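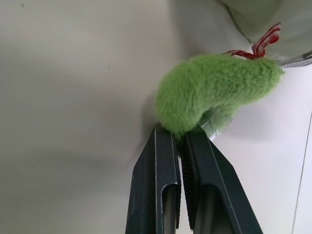
Forum > Training > Strength and Conditioning > Weight cutting and rehydration
Thread: Same-day weigh-ins, how much can you realistically put back?

southpaw_lab
Posts: 225
Our gym is sending a group to the Mandance open grappling event. Weigh-in is the same morning, mats start 60 minutes after the scale closes. I walk around 4 pounds over the limit. My plan was low sodium for the last three days, low fiber for two, then skip fluids overnight. Is there any point in a hot bath on top of that, or is it too close to the first match?

halfguard_hal
Skip the bath. Four pounds is a food problem. If you pull fiber and keep meals small the last two days, most people drop that much without touching water. With an hour to recover you do not want to be sweating anything off.

Also do not cut sodium that hard. You will hold less water going in, and you will hold less of what you drink after the scale too. Keep it moderate.

grip_and_rip
Disagree on the sodium. I drop it three days out every time and have never had trouble. Rehydrate with salt in the bottle and you're fine. The bath I'd agree on.

Tennet88
Posts: 12
"Never had trouble" at what weigh-in format though? Day before and same day are different sports as far as this goes. With a night in between you can get away with a lot.

grip_and_rip
Day before, mostly. Two same-day events. Lost one of them in the second round of overtime, but I would put that down to conditioning.

Tennet88
That would be my point.

southpaw_lab
OK, so no bath. What about the hour itself? I have one of the Adonix mix tubs left over from last season. The label says one scoop per bottle but doesn't say how fast to drink it.

halfguard_hal
Can't speak to that mix. In general: start sipping as soon as you are off the scale, small amounts every few minutes, stop chugging if your stomach sloshes. Food should be plain carbs, little fat, nothing new. White rice, a bagel, banana. Finish solids in the first 20 minutes if you can. Leave the last part of the hour for warming up.

Test the whole sequence on a hard sparring day first. Thursday open mat would do. Weigh yourself before bed, on waking, and again right before you roll, and write it down. If the overnight drop is two pounds with normal drinking, you have your answer and there is nothing left to manage.

mat_rash_marie
Has anyone confirmed whether Mandance weighs in the gi? The Serby events do, and a damp heavy-weave jacket cost one of our guys his bracket. Weigh the gi and belt separately, at home, dry. Mine is 4 pounds even.

southpaw_lab
No-gi only, shorts and rash guard. The rules page says no allowance.

mat_rash_marie
Then weigh the shorts.

Serby_regular
Check the scale too. Gym scales drift, and bathroom scales change their reading with the floor they are on. Put a known plate on yours before you trust it. The one at our place read a pound light all spring - two people found out at the venue.

grip_and_rip
Unpopular option: go up a class. If you are 4 over while eating normally, the guys above you are not that much bigger, especially in a local open. You would get to eat breakfast.

halfguard_hal
Not unpopular with me. Depends on the gap. If the next class tops out 12 pounds above the one he is in, I would go up. If it is wider than that, make the small food cut and stay.

Tennet88
I'd stay either way. Anyone in the next class who is cutting down into it will be a good deal heavier than the walk-around number suggests. Same-day weigh-ins limit that but they don't get rid of it.

grip_and_rip
At a local open? Most of those people had eggs on the way over.

Tennet88
Some of them came from Sosa's wrestling room. They did not have eggs.

southpaw_lab
Gap is 14. Staying put. Current plan: normal sodium, low fiber for two days, light dinner, regular water until bedtime, test run at open mat. Will post the three weights afterward.

southpaw_lab
Update from the test run. Before bed: 3.2 over. On waking: 1.0 over. Before rolling, after breakfast and two bottles: 3.4 over. Felt normal for all rounds. That was with only one day of low fiber, so the second day should cover the remaining pound.

halfguard_hal
It should, but leave some margin. Move dinner an hour earlier and weigh the shorts like she said.

mat_rash_marie
Half a pound, usually. Less if there are no pockets.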